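Why Is a Puffy Jacket So Puffy?

Have you ever squeezed the sleeve of a puffy jacket and felt it go flat under your fingers, and then watched it slowly fill itself back out again, like a loaf of bread rising? It's a very good feeling, and plenty of grown-ups do it too. Let's find out what is going on in there, and then we'll talk about how to put a jacket like that away.

The secret is air

A puffy jacket is two thin layers of cloth with a fluffy filling in between. The filling might be down (the soft little tufts that grow under a duck's or goose's feathers) or it might be very fine threads made in a factory. Either way, the fluff's job is to hold on to air. Your body makes heat all day long, even when you're just sitting and reading, and air that can't move around is wonderfully slow at letting that heat escape.

In the cold little town of Osteck, where winter starts early and hangs on and on, the children at Rimus School once weighed all the coats on their pegs. The puffiest one of all, a great big marshmallow of a thing, weighed only 661 grams. It was mostly air!

What are all those lines for?

If the fluff were left loose inside, it would slide down to the bottom, and you'd have a fat hem and very chilly shoulders. So the people who make the jacket sew lines of stitching across it. This is called quilting, and the long pockets between the lines are called channels. Each channel keeps its own share of fluff right where it belongs.

A bed is a handy place to work with a big jacket, because there's plenty of room to spread it out. Hold it up first and let it hang, and you can see the channels running across from one side to the other, all the way to the hem. 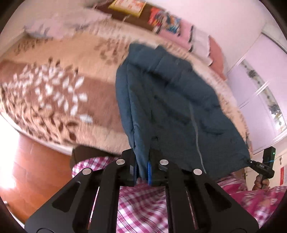 Folding it up

Lay the jacket on its back and smooth it with your hands. Close the zipper if it has one, and tuck in any cords so they don't catch on things. Fold one sleeve across the front, then the other. Now start at the hem and roll slowly toward the collar, pressing gently as you go. You'll hear a long soft whoosh, and that's the air going out.

Don't squash it for too long, though! Fluff that stays flattened all summer can get tired and forget how to spring back. If you have the space, a hanger or a big roomy bag is kinder.

Waking it up again

When the cold weather comes back, give your jacket a good shake and leave it somewhere airy for a few hours. Then squeeze a sleeve and watch it rise.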